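Category: Simulation / Manipulation / Kitchen Tasks

Ulleck Kitchen Bench
Simulated tabletop environment and evaluation method for pick-and-place policies

Ulleck Kitchen Bench is a software package for research groups who train robot policies and want to test them in simulation before they use time on the real arm. It contains a set of kitchen counters, a library of food and tableware, a scoring program, and the written method which tells how the results must be collected. The package is made by Trostine and is licensed per laboratory.

The bench grew from one practical question. Anel Radebe and Tumelo Adams were comparing policies for placing food on plates, and they saw that the same policy got very different scores depending on who had arranged the counter. One person put the objects far apart, another person liked to make it difficult. The scores from two weeks could not be compared with each other. The method sold with this package is their answer to that problem, and the scenes were built afterwards to serve the method.

What is in the package

The base package has 6 counter scenes. Each scene has its own surface, its own surroundings and its own list of permitted objects. The object library includes plates in several shapes, vegetables, fruits, knives, boards and food packages. All objects come with collision shapes and mass values, which the user can edit in a text file.

Two hand models are delivered: a parallel gripper with two fingers and a hand with several jointed fingers. Both can be mounted on the same arm model. If your laboratory uses another hand, you can import it, but then the grasp check must be calibrated again (see the manual, chapter 4).

The software does not include a policy. We have been asked this many times, so we write it clearly. You bring your own policy, and the bench gives it camera images and joint positions and receives the actions.

How the test works

A test consists of 200 episodes for each scene. In every episode the counter is arranged by the layout generator from a seed number, and the seed is saved in the log. When two groups use the same list of seeds, they get the same counters, with every object at the same position and the same rotation. This is the most important point of the method, and we ask users not to skip seeds that look strange. Strange layouts are part of the measurement.

Each episode has one instruction in plain language, for example "put the carrot on the round plate". The policy receives the sentence once, at the start. An episode is finished when the object is released, when it leaves the counter, or when the time limit is reached.

The placing task is divided into 4 stages: reach, grasp, transfer and release. The scoring program decides the stage by contact and by distance, and never by looking at the image. A policy which lifts the object but brings it to the wrong place will receive credit for reach and grasp only. In our experience this gives much more information than one success number, and it makes it easier to discuss the weak side of a policy with colleagues who did not run the test.

The two-plate condition

Many of the failures in food placing are failures of choice. The arm moves well, the fingers close well, and the object goes to the wrong plate. For this reason the bench has a special condition in which 2 plates of similar color but different shape are available. One is placed in open space where it is easy to see and easy to reach. The other one may be near the border of the camera view, and only a part of it can be seen. The instruction names one of them by its shape.

The marble counter scene is the one we recommend to start with. The plates are white on a pale surface, so the policy cannot depend on strong color contrast to find them, and the gray veins of the stone give a texture that disturbs simple edge detection.
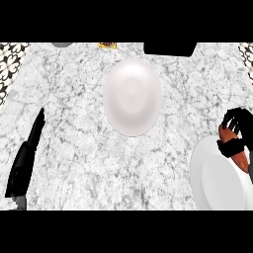

Marble counter scene, two-plate condition. The multi-finger hand holds the carrot above the round plate, and the oval plate is empty.

In this condition the program writes two extra values in the log. The first is the distance from the object to the named plate at every time step. The second is the distance to the other plate. When you draw the two curves together, you can see at which moment the policy made its choice, and also if it changed the choice later. Lizelle Xaba, who wrote the plotting tool, calls this the decision plot, and the name stayed.

What we found with it

We used the bench on two policies of our own before the first release. Both were trained on the same demonstrations. The first policy, Emido, receives the full camera image. The second one is a smaller version of it which receives an image cropped to the middle of the counter.

Without the second plate, it was difficult to say which one is better. With two plates the difference became clear very fast. The cropped policy had a strong preference for the plate in the center, also when the instruction asked for the other one. The full-image policy made this mistake less often, and when it made it, the decision plot showed that the choice was already made before the grasp. This was a surprise for us. We had expected that the policy decides during the transfer, when the object is in the hand and both plates are possible.

We repeated the test with the plates exchanged, so that the round plate was in the center and the oval one at the side. The preference followed the position and did not follow the shape. We consider this a result about our training data, where the plate was nearly always placed in the middle of the counter, and we do not want to say that all policies of this type behave so. Users who have made the same test with other training data are welcome to send us their logs.

Other objects on the counter

Kitchen counters in real homes are not clean, and the bench should not be clean either. The layout generator can add objects which have no role in the task, such as a knife, a package or a board. They can be complete in the view or only partly visible. The number of these objects is set by the clutter level in the configuration file. The default level is medium.

The program records every contact between the hand and an object that is not part of the task. A contact with the knife is counted separately from the other contacts. Kamran Arain asked for this when his group tested an early version, and we now think it should be in every report, next to the success rate. A policy can reach a good success rate and still touch the knife too often for anybody to want it in a kitchen.

Limits of the method

Food in the simulation is rigid. A carrot behaves well under this assumption, a tomato or a slice of bread does not. We removed soft foods from the scored tasks for this reason, although the models are still in the library and can be used for training images.

The light in the default setting is bright and even. Results under this light should not be reported as results under kitchen light in general. A setting with side light and shadows is available, and it lowers the scores of all policies which we have tried.

The friction values of the multi-finger hand were chosen by comparison with one real hand in our laboratory at Mofokeng. If your hand has other finger pads, please measure and change the values. Please write in your report that you changed them.

A high score on the bench does not promise a good result on the real arm. We use it to decide which policies deserve time on the hardware, and for this purpose it works well for us.

Requirements

The bench runs on Linux on a computer with one modern graphics card. It can run without a display. The episodes can be divided between several computers, and the scoring program will join the logs if the seed lists do not overlap. A full test of one scene is normally started in the evening and is ready the next morning.

Ordering and support

The license is for one laboratory and has no limit on the number of users inside it. Students may keep using the bench until the end of their thesis, also if they move to another group. Updates to the scenes are included, but the seed lists of a released version are never changed.

For a price, please write to the sales desk and tell us which hand and which arm you use. Technical questions go to Oratile Steyn, who answers support mail on Tuesday and can also arrange a short online demonstration. Please attach the log file and the configuration file to your message, even when the question seems simple.

Contact | License terms | © Trostine. All rights reserved. | Back to top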